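October, 6 a.m.

Humidity in the flat 12 points above last week. The dehumidifier ran overnight and the tank was full by the time I got up. Emptied it, cleaned the filter, set the target back to where Manju had it. The log shows the compressor cycling every few minutes after midnight — too often for a room this size.

Window seals today.

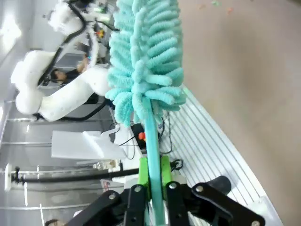
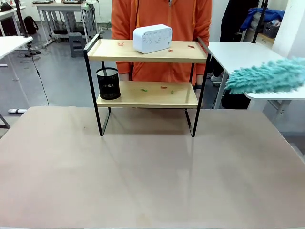
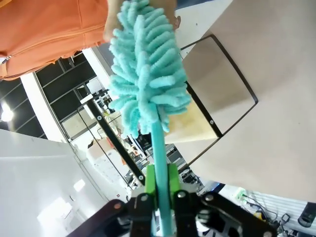

The north window is the likely source. The lower seal has hardened along the hinge side and a strip of paper pulls out with no resistance. Ordered 4 meters of the Nirnley profile. Benoît recommends silicone grease on the remaining seals, applied thin, and says to leave the vents alone until the new strip is in. Moved the second hygrometer to the bedroom for comparison. Next reading at noon.

Filed under: Home log, Damp
Contact | © Juniper Lindqvist | Back to top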